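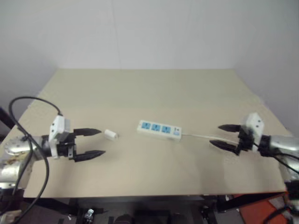
Leszek Rutkowska asked, after reading the first version of this section, why the two grippers must be compared on the same cell and not one after the other on a single arm. When he changed fingers on one arm, he wrote, he had to repeat the zero position each time, and at the end he did not know if the difference came from the fingers or from his own mounting. His remark is correct and the section is now written for two arms.

Bernley Bench Cell > Set-up Guide > Section 4 > Comparing two grippers

4.1 Purpose of this section

This section explains how to compare two sets of two-finger grippers on the Bernley bench cell before you decide which set to keep. The left position is called station L and the right position is called station R. The controller is the Cundia, with software build 831 or later. If your build is older, the menu "Paired trial" is missing and you must update first (see Section 2).

You need one working morning for the complete comparison. Please do not divide it over two shifts, as the rest position of the arms can be changed by another user in between.

4.2 Before you start

1. Switch off the drive power with the key on the Cundia cabinet. Leave the control power on.
2. Check that both gripper sets are mounted with all four screws. Tighten them crosswise.
3. Follow each cable with your hand from the gripper housing back to the arm base. The cable must have a free loop at the wrist. With the wrist at its end position, the loop should still move when you touch it.
4. Wipe the tabletop with a dry cloth. Do not use a cleaner with alcohol, it makes the surface more slippery and the results will not agree with the earlier ones.
5. Put the test objects on the table, between the stations, where both arms can reach them.

Note: We use a power strip and a small plug as the standard test objects. The strip has a body which is easy to hold and a cord which is difficult, and the plug shows quickly if the finger tips do not meet. You can use your own objects, but then use the same ones for both stations.

CAUTION: The power strip is only an object to handle. Never connect it to the mains during a trial.

4.3 Setting the open position

1. Turn the drive power on. Wait until the lamp on the cabinet stops blinking.
2. Choose Paired trial, then Open position.
3. Open the gripper at station L completely. The display shows the encoder value. With Wasilewska fingers the value at fully open is 1668.
4. Do the same at station R.
5. If the two values are different by more than 2, loosen the fingers, push them against the stop and repeat from step 3.
6. Press Store. The controller keeps the values also after power off.

Note: It is not enough to compare the opening with the eye. The fingers are tapered, and from most viewing angles one pair will look wider than the other even when they are the same.

4.4 Trial A — the small object

1. Lay the plug on its side, closer to station L.
2. Bring the left arm down by hand control until the fingers are just above the tabletop. Use slow speed.
3. Close with the force set to 425. This number is a controller unit, it is not newtons.
4. Lift by one hand width and wait five seconds.
5. Lower, open, and write the result in the sheet: held, turned in the grip, or dropped.
6. Repeat ten times. Then move the plug closer to station R and do the same with the right arm.

CAUTION: If a finger tip touches the table while closing, press Stop at once. The tip can bend and you will not see it, but all the following results will be wrong.

4.5 Trial B — the cord

This is the trial where the two sets differ most, so please take your time.

1. Place the strip near the middle of the table, with the cord running toward station R.
2. Lay the cord so that it passes between the open fingers of the right gripper. It may touch one finger but should not be under tension.
3. Close slowly, with the same force as in Trial A.
4. Pull the cord back by 5 cm with the arm. Watch the strip. If the strip comes along, the grip is good enough. If the cord slides through the fingers, write "slip".
5. Turn the strip around and repeat with the left arm.

Note: When the cord lies in two strands side by side, the gripper can take one or both. Write down which. In our own trials at Pratdale we forgot this in the first series and had to make it again.

4.6 Trial C — both arms on one object

Do this trial only if A and B are finished without a fault message.

1. Limit the speed of both arms to the lowest step.
2. Let the left gripper hold the body of the strip at one end and the right gripper hold the cord.
3. Lift both together. The Cundia stops the movement if the arms come nearer than the distance stored in menu Safe gap.
4. Lower both together and open the right gripper first.

CAUTION: Keep your hands outside the table edge while the drive power is on — also when the arms are standing still.

4.7 Reading the results

Count only "held" as a success. If the sets are equal in Trial A, decide by Trial B. If they are equal in both, keep the set whose cable loop is freer at the wrist, and send us the sheet, we would like to see it.

After the last trial, open both grippers, move the arms to their rest position and turn the drive key off. Spare fingers and screws are listed in Section 9.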